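Ticket 1021 – Zone d'expédition, rayonnage orange
Site : Zallville
Ouvert le : 2025-07-01
Objet : écart de stock, panneaux sous film à bulles

Constat à l'ouverture : le système donne 113 panneaux Briklow à cet emplacement, la fiche papier en donne plus de 300. Les étiquettes d'adresse n'ont pas été refaites depuis le passage à Bondport.

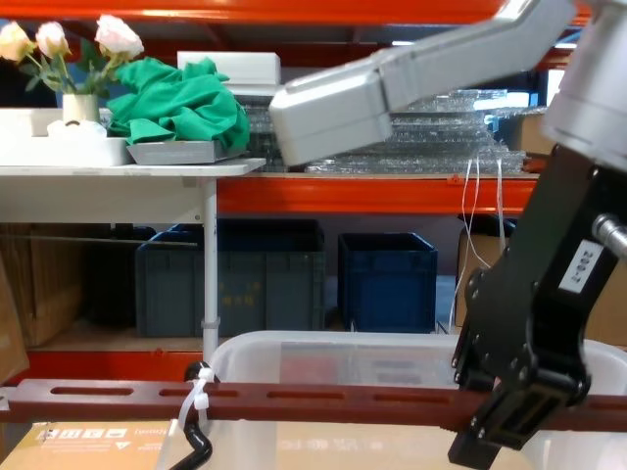 Premier contrôle côté système. La référence 577 a été saisie deux fois en réception, une fois à l'unité, une fois au lot. Ligne en double annulée. L'écart diminue mais ne disparaît pas. Les paquets restent sur le niveau du milieu, aucun mouvement autorisé avant recomptage.

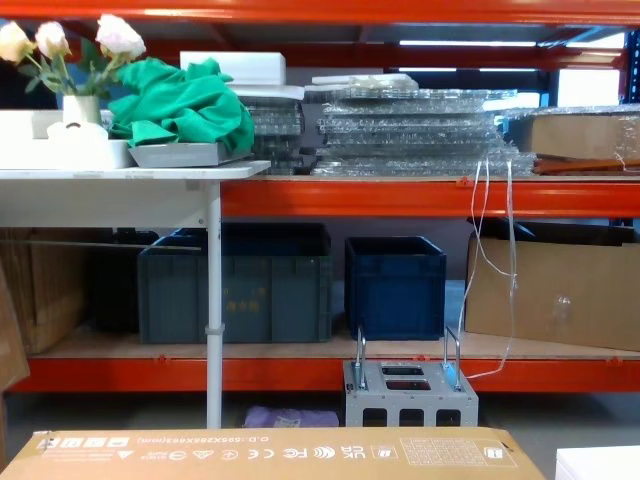
Deepika Kandasamy : ne recomptez pas à travers le film, les couches se confondent. Prenez l'épaisseur d'un lot témoin et divisez. Et vérifiez l'unité sur le bon Bhardwaj, il est établi en lots.

Bon vérifié, unité corrigée dans la fiche article. Système et papier concordent. Reste à statuer sur les articles tapissés vert olive, emballés sous plastique, sans adresse dans le système.

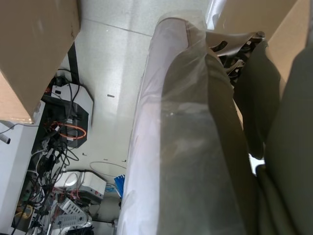
Réponse du quai : leur créer une adresse au sol, provisoire, et ne pas les monter en rayon avant octobre.

Adresse créée. Statut : en attente de validation.

Support stock Zallville | Contact | Haut de page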